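Household Fires Through History, Week 2: Where the Kitchen Went

Thu 25 January

Okay, last week I ran over, so we're picking up at the hearth. I'd got as far as saying that for a very long time the kitchen wasn't a room at all. It was wherever the fire was, and the fire was in the middle of the floor, and everybody slept near it if they had any sense.

The house I keep coming back to is Borkberg, and I'll admit I have a soft spot for it (I spent a whole April in their record room and came home smelling of mice). The household book that starts in 1396 lists two cooking pots, one spit and a trestle board. The board is the bit I love! It got set up for meals and leaned on the wall afterward. When you read "the board was laid," take it literally – somebody carried it in.

Then the chimney arrives and the fire moves to the wall. Now you've got a free floor, and a free floor invites heavy furniture. Tables grow fixed legs and stay put. At Trundus the big table was built inside the room, and it's still there because it won't go through the door.

Some of you asked whether the separate kitchen was about smell, fire or servants. I'd say all three, in different amounts at different houses, and please don't pick one in your essay and flog it. Plimia had its kitchen across a yard, so dinner got to the table lukewarm, and the family letters grumble about it for years.

For next time, read the Cusi inventory in your packet. It has 572 entries and you don't need them all, just the ground floor. Mark every table you find and note which room it's in and what's listed next to it.

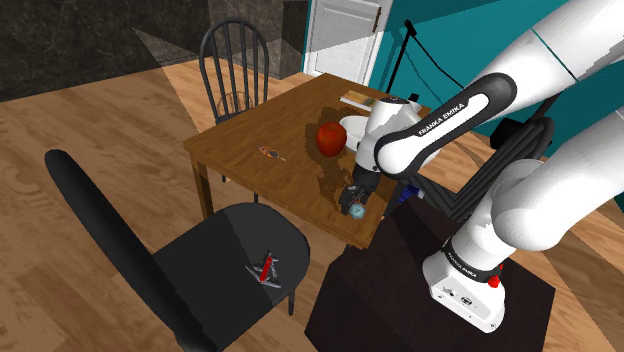
While you're at it, watch for the word "board" creeping into later entries when the clerk clearly means a proper table. Clerks copied old lists all the time, so check the handwriting notes on page 7 before you trust a date. Bring your marked-up copy with you, and a pencil.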